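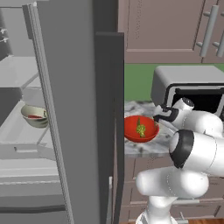 Why did the arm keep closing its gripper before it had reached the object? The stop signal from the wrist was being read one control cycle late, so the planner acted on a position the arm had already left.

4.2 Early closure in the kitchen tasks

Figure 3. Simulated kitchen used in the fault study, with the gripper beside the red bowl on the worktop. A second bowl stands on a shelf of the open refrigerator.

The fault was first noted by Kaplan during the November trials of the Plekorus controller. Of 2,000 simulated runs, 192 ended with the fingers closing too soon. Bowls were affected more often than any other object, and wide, shallow bowls most of all. In such cases the fingertips are required to pass very close to the rim, and a small error in position is enough to spoil the grasp.

Two remedies were tried. The first, proposed by Weidemann, slowed the final approach by 60 per cent. This reduced the number of early closures but did not remove the cause, and it made the longer tasks run past their time limit. The second placed a time stamp on each wrist reading and discarded any that were out of date. A further 200 runs with this change produced no early closures.

We have kept the time stamp check in all later versions. The slower approach remains available as a setting — it is switched off by default — for use where the arm must work close to glass or other fragile items. The effect of the check on a physical arm has not yet been measured.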